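Print this page | E-mail this page
Reading time: 2 min

Household Textiles, Unit 2: Dressing and Stripping a Bed
Handout to accompany the practical. Prepared by Huia Ellery, revised by Heather Doolan, 2019-03-02

1. Layers

A dressed bed is treated in this unit as a stack. From the mattress upwards: protector, fitted sheet, flat sheet (optional), blanket or quilt, loose pieces. Stripping is carried out from the top of the stack down, dressing from the bottom up. Loose pieces are any small cloths, covers or garments left on the bedding. They are removed first and sorted separately – a small coloured item carried into a pale wash is the usual cause of tinting.

Check the trim as well as the body of a cloth. A darker border may carry a different dye and should decide which load the item goes into.
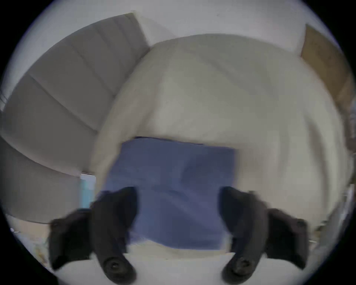
Fig. 1. Blue cloth with darker trim, lying on a cream-white blanket.

2. Thick blankets

A thick blanket is folded on the bed, never against the floor. Take the two far corners to the two near corners, smooth from the fold outwards, then halve again across the width. Bunching must be opened out before the first fold. If it is folded in, the finished stack will lean and will not sit level on a Vadach shelf or in a Troder chest.

3. Fitted sheets

Order of corners: far corner on the wall side, then the corner diagonally opposite, then the remaining two. On a bed pushed up to a wall, draw the mattress out by a hand's width before starting and push it back when the last corner is seated.

Creases are read as follows.
Long diagonal fold: uneven tension between opposite corners. Lift and reseat one of them.
Short ripples near the middle: slack in the whole sheet. Tuck deeper on both long sides.
Straight parallel lines: storage creases. These need an iron, and pulling has little effect on them.

Any darker area on a plain sheet is checked by hand and again from a second angle before it is recorded as a mark. Shadow and damp look much alike on mid-toned cotton. 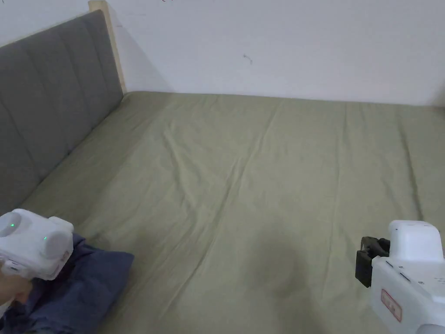

Does a fitted sheet need ironing before it goes on the bed?
Only where storage creases are to be removed. Most of the remaining creasing is governed by corner tension, so seat the corners first and judge the surface afterwards.

4. Upholstered headboards

Stitched channels hold dust along the seams. Use the narrow nozzle, top to bottom, one channel at a time, before the clean sheet is fitted. Bare wood is wiped with a barely damp cloth and dried.

5. Reading

Cropper, sheet 478 (folding). Sindness, sheet 745 (fabric care). The December version of this handout is withdrawn.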